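Robot Rules for Kids: Why Robots Need Rules Too

By Senad Vidmar
4 January 2022

Print this page | E-mail to a friend

Rules! You have them at home. No running by the pool. Wash your hands. Wait your turn.

Robots have them too. Lots. Mostly the rules are for the people who build robots and work next to them, so no one gets pinched or bumped.

Who makes them up?

Groups of people who know a lot about machines. They meet, they argue, they write it all down. The finished rule book is called a standard. The idea is that a robot in one town gets checked the same way as a robot in another town. Handy.

Some workplaces add their own rules on top. At the Hurkolov workshop in Setport the house rules come to 37 pages. Kids who visit get a short version with just 5 rules. Here it is.

1. Know your stop button. Big, easy to reach, nothing piled in front of it. Find it BEFORE anything moves.

2. Stay out of the robot's reach. Stretch your arm out and turn in a circle. That's your reach. A robot arm has one too, and grown-ups mark it with tape on the floor.

3. Start slow. A new job gets tried at slow speed first. Faster later, if all goes well.

4. Tidy table. Only the stuff for the job. No snacks, no pencils, no mittens. A robot may not know your mitten from its block.

5. Read the lables. A triangle sign usualy means "watch out". It might be about fingers getting squeezed, or electricity, or something hot. Not sure which? Ask.

What about two arms at one table?

Then they have to share the space. Same as you and your brother and one bathroom sink. The people in charge plan who goes where and when, so the arms don't crash. Cables matter as well. A cable needs enough slack for the arm to move, but it must not get snagged.

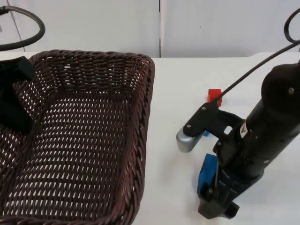

Two arms, one basket, one red block. Spot the triangle label on the arm at right.

Try it at home

Put a bowl and a block on the table. You and a friend are the arms, one hand each. Third person is the stop button. When they yell STOP, freeze. Now make up three rules so your hands never bump. Write them down. Swap places and see if the rules still work.

Words to know

Standard: a set of rules lots of people agree to use.
Gripper: the part of a robot that grabs.
Reach: how far an arm can go.

263 shares | 49 comments

Contact us | Copyright 2022 Catidari Kids | Back to top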